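# The Short Side of Latotent

I moved into the Latotent building in May, mostly for the window. It was a terrible window, honest to goodness, tall and skinny and set into a corner so sharp that I couldn't fit a chair in it. But the rent was low and I had 2,611 dollars to my name, so I signed. 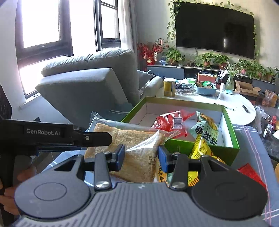
*Snacks in the box with the green rim, and the plaid cloth under it.*

My apartment was shaped like a slice of pie. The front door was at the crust end, and if you walked toward the point (and there was nowhere else to walk) the walls came in on you until you could touch both of them with your elbows. I kept my coats down there. Every other building on Kolev Street was a nice plain box, and ours looked like somebody had dropped it.

I figured the architect was drunk. That was my theory for the first month, and I told it at parties.

Then I got the job at Rokus, the print shop across the river, and part of the job was scanning old city maps for anybody who'd pay. You lay the sheet down, you smooth it, you press the button, you wait. I did 50 on a good day. They were mostly sewers. And then one afternoon I smoothed out a big brown sheet, and there was my street, spelled the same way and everything, and running right across it at a slant was a blue line as wide as my thumb.

It was a creek! Culedico Creek, it said, in that curly lettering they used to do. It came down off the hill, cut through the block at an angle, and went out the other side toward the river. I put my finger on the spot where my bed was. My bed was on the bank.

I asked my boss if I could have a copy and she said sure, at the employee price, so that was nine dollars gone.

Well, I went home and taped it to the one wall that was wide enough, and after that I was no fun at all. I walked the creek every evening. You could follow it if you knew. The dry cleaner's back wall leaned off to the left for no reason, and that was the creek. The parking lot behind the bank came to a point, same as my place, and that was the creek too. There was a fence that crossed two yards kitty-corner, and a row of garages all turned a little bit sideways, like people at a bus stop looking for the bus. They'd put the water in a pipe before my grandmother was born, and the deeds had just kept going around it. Somebody sold a lot up to the edge of the water, then somebody else sold the water, and then there were walls.

It was 766 steps from my front door to the river if I stuck to the line as best I could. The fence cost me a detour. I don't count that part.

I started sleeping differently. I'd lie there with my head at the narrow end and my feet at the wide one, and then I'd think, no, that's upstream, and turn around. I bought a rug, long and blue, and ran it down the middle of the floor. My sister came to visit and said it looked like a hotel hallway. I said wait till it rains.

And it did rain, that same night, hard enough that the gutters quit trying. My sister was on the couch and I was sitting on the floor down by the coats with my back against the point of the building, and sometime after two in the morning I heard it. I want to be careful here. Old buildings make noise, and there's a drain in the basement the size of a dinner table. But it was low and steady and it went from the hill side to the river side, right under me, and it didn't sound like plumbing. It sounded like it had somewhere to be.

"Are you up?" my sister said.

"Come over here," I said.

She dragged her blanket down the rug and squeezed in next to me, which took some doing, since neither of us is narrow. We moved the coats. She put her hand flat on the floorboards and left it there for a long time.

"How much did they want for this place?" she said.

I told her. A thousand a month, even, heat included. 

"And what's upstairs?"

"Same thing. Same shape, one floor up. I think it's empty."

She didn't say anything else, and I thought she'd gone to sleep. The rain was letting up by then but the sound underneath kept on, the way it would, with the whole hill still draining. Around the time the window went gray she asked me if you could hear it from up there, too, and I said I didn't know, we'd have to go knock.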